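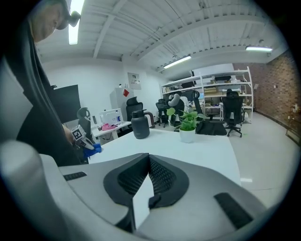
Head down, tool pointed at the table. Wednesday face, every day of the month.

My landlord, Kudness Property, has introduced an app for the laundry room. The laundry room has 2 washers. We now have one app per washer.

The old system was quarters. You put them in, the machine ate one, you swore, you put in another. Everybody understood the terms.

The new system wants my email, my birthday and my location "while using the app." I'm in the basement. You own the basement.

Minimum top-up is $60. A wash is $2.75. I've done the division and I'm now financially committed to these machines until spring.

The left washer uses a different app, called Utero. I assume there was a meeting. I assume the meeting was short.

No cell signal down there, naturally. So you load the washer, go up to the lobby, press Start, and run back down to see which washer you started.

Last night I started a stranger's. Hot, heavy duty, extra rinse. If you live on four and own a gray sweater, I'm sorry, and it's a nice size for a kid now.

Wrote to support. I'm number 182 in the queue. The building has 40 apartments, so either this is going badly in other buildings too or the guy in 3B has been writing a lot.

Update: support says to try turning the washer off and on again. The off button is in the app.

Update 2: someone has taped a roll of quarters to the right washer with a note that says "I miss you." Wasn't me. I did add a quarter.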